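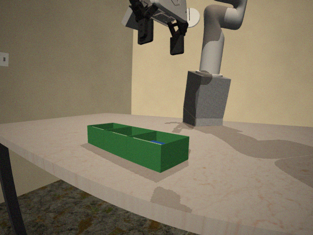 Drovamen tray fault

The Drovamen tray fault was an error in Drovamen, a software package used to plan the movements of robot arms in simulation. It caused the planner to treat some open containers as solid blocks. The fault affected two releases and was corrected on July 31, 2023.

Background

Drovamen was developed by Besnard for testing sorting tasks before they are run on physical machines. Its collision checker, Jenon, builds a simplified copy of each object on the table and rejects any path that would touch one.

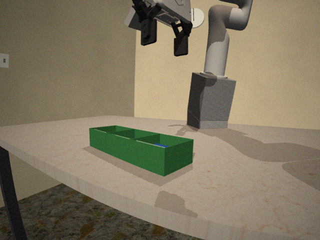 Jenon was meant to divide a hollow object into separate walls and a floor. In the affected releases, walls thinner than 2 mm were dropped, and the space they enclosed was filled in. The sorting tray was a typical case. Its interior is split by two thin green dividers, and an item inside, such as the blue one in the nearest compartment, was counted as part of the block. Paths into the tray were then refused, usually with the message "goal in contact."

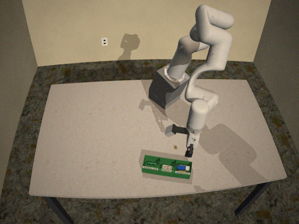
The more serious form appeared when a path had already been approved. If the tray was reloaded during a run, Jenon kept the old shape for up to 15 planning cycles, and the arm could be sent through a wall that the checker no longer held – a collision that went unreported in the log.

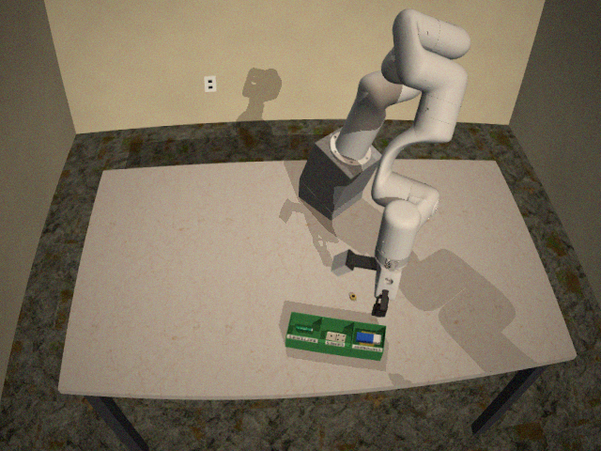

Discovery and correction

The fault was found at Ledley, a test site that ran a set of 2000 sorting trials and compared the logs with recorded contact forces. The corrected release keeps thin walls at full height and clears stored shapes after every reload. Results from the earlier releases were marked as unsuitable for safety approval.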